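# Open Day at the Jarari Workshop, Grondale

Jun 18, 2021

In January we promised our neighbors in Grondale that they could come and see how the robots learn their work. The doors were open for 4 hours, and 154 visitors signed the book at the entrance. We had expected 40, so the line for the tables was sometimes long - we thank everybody for the patience.

The most popular place was the dish table. Visitors could stand behind the yellow rope and watch the arm practice with plates. Many children asked if it can also wash them. For now, it only learns to put them away.
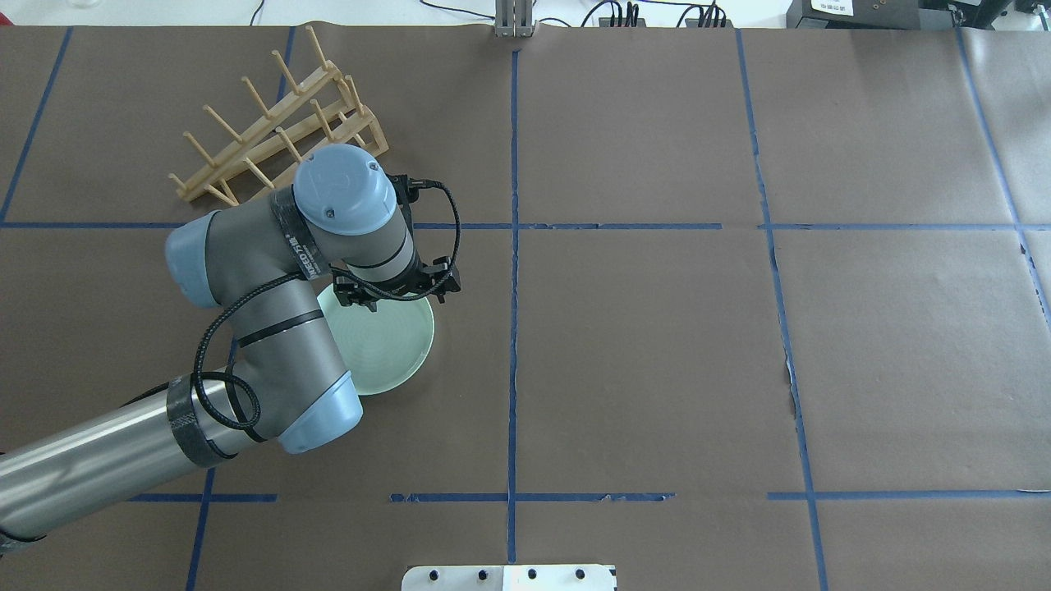

*Dish table: the gripper over a pale green plate, with the wooden drying rack behind. The blue tape divides the table into sections.*

Our colleagues from Lutby explained the program on a big screen in the next room. They told the visitors that one task needs many repetitions, and that the archive for plates now has 434 recordings. Several guests stayed for the second talk also, which made us very happy.

Coffee and cakes came from the Quách bakery across the street. The recipe for the almond cake was requested many times, and you can ask for it directly in the shop.

If you took pictures during the visit and want to share them on this page, please bring them to our front desk or send them by e-mail.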